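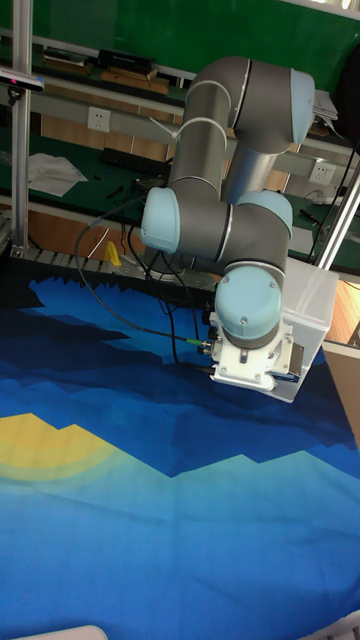

Printed cloths: worth the fuss?

Printed table covers are back, and so are the claims made for them. Illum says its mountain prints "hide everything." Bamholm goes further and promises a cloth that never needs an iron. I have my doubts about both.

A busy pattern of navy peaks will forgive a coffee ring, I'll give them that. The sky and the foreground are another matter. Large areas of plain bright blue show every wrinkle, and a yellow sun draws the eye straight to whatever you spilled next to it. Anyone who bought one of these in September has probably worked that out.

Henk Coppens wrote in to defend his. He has washed it 12 times at a cool setting and reports no fading - though he also admits he hasn't kept a scrap of the original to compare it with. I'd call that hopeful.

Then there is the price. Barta wants 79 for the large size, before shipping, and the hem is a single row of stitching. A plain cloth from the remnant bin costs me around 30 and gets the same use.

If you still want mountains, measure the table first and allow for shrinkage. The label says there won't be any. Mine said that too, and it no longer reaches the back edge.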